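Gelthorpe Document Feeder: Set-up Guide
Section 4. Loading and feeding paper

Reading time: 9 minutes
Print | E-mail

4.1 Before you load

Use the feeder for plain, uncoated sheets only. Photographs, carbon copies and anything on glossy stock go on the flatbed (see Section 5). The upper tray holds up to 40 sheets of ordinary office paper.

1. Switch the feeder on and wait for the green light to stop blinking.
2. Take out all staples, clips and sticky notes.
3. Flatten folded corners by hand. Sheets with a hard crease across the middle should be scanned on the flatbed.
4. Fan the stack, then tap the short edge on the table until the sheets line up.

CAUTION: Do not feed paper with wet ink or correction fluid on it. Residue on the rollers will mark every sheet that follows.

4.2 Loading the tray

5. Lift the tray extension until it clicks.
6. Place the stack face down, top edge first.
7. Slide both guides in until they touch the paper. They should not bend it.
8. Press Feed once. The first sheet moves in and stops.

Keep originals in the order you want them saved. Scanned sheets come out face down in the lower tray in the same order.

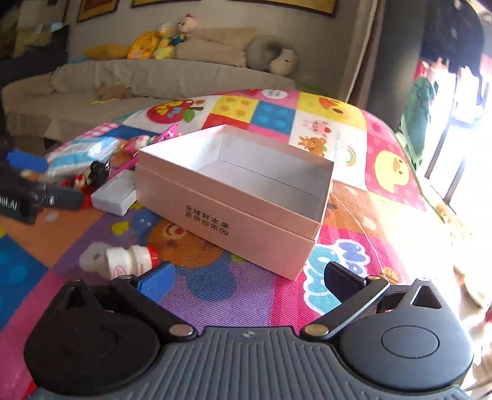

Can I load receipts and letters together?
Load them as separate batches. Receipts are narrow, and they slip sideways when the guides are set for letter paper.

4.3 If a sheet jams

9. Press Stop. Do not pull the sheet from the tray side.
10. Open the front cover with the tab on the right.
11. Turn the roller wheel toward you until the sheet comes free, then close the cover.
12. Load that sheet again with the rest of the stack.

Note: Code 49 on the display means the cover is not fully shut. It clears when the cover latches.

4.4 Roller care

Wipe the rollers with a dry, lint-free cloth every 800 sheets. Reset the counter from the Service menu when you finish. Spare rollers are sold in pairs and must be changed in pairs.

Last updated January 27, 2025 by Viorica Hoxha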